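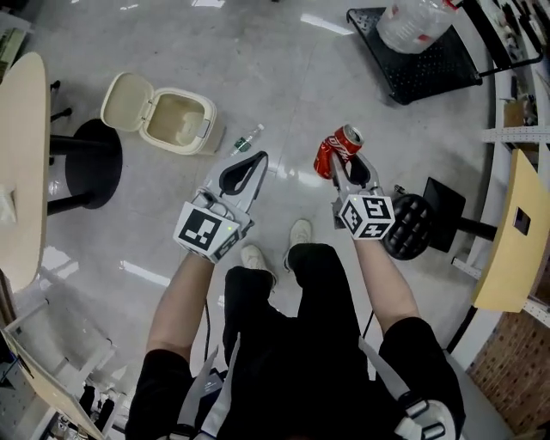
Varkthorpe Back Room, Floor and Shelves

Gallery by Nhung Đàm, 5 Jul 2019

Varkthorpe is a long room with a tiled floor, a brick wall and open shelving. 

Drinks containers come off the floor first — soda cans and small water bottles. The bin is the cream one with the hinged lid. The big water jug stays where it is.
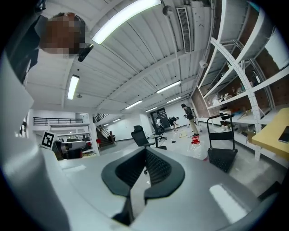

The white metal shelves stand against the red brick, with most of the boxes on the middle levels. We plan to sort them in August and send 22 boxes to Inalia. The ceiling is white corrugated metal with long fluorescent lights. The mesh chair stays in this room.

Gallery 8. Next: Cliltthorpe, front room.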